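Posted in: Work With Us > Evening Classes
March, by Mehrangiz Jalali

Tutor wanted for our home electrics evening class

After many happy years Farzad Sharifi is moving to the coast, and we at Hallden Learning Rooms are looking for a kind, patient person to take over his beginners' class (big shoes, but he has left wonderful notes!). It runs for 2 evenings a week, starting at half past six, and there is always tea.

You'll need a recognised electrical qualification and a real liking for people who have never wired a plug in their lives. Teaching experience would be lovely, though we can help you with that side of things. Later lessons move on to simple switches and push buttons, and that's usually when the shy ones start asking questions. 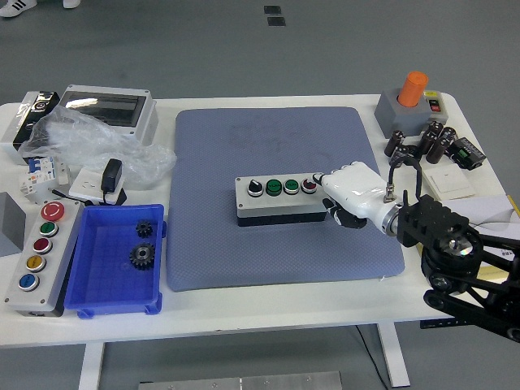
Pay and how to apply

The fee is £2,705 for the course, plus your bus fare if you're coming from Famitz or further out. Send a letter telling us a bit about yourself to Mehrangiz at the Hallden office, or ring extension 646 any afternoon for a chat first.

Recent vacancies
Pottery technician, Pichon Studio
Weekend receptionist, Hallden
Choir accompanist, Stisik Hall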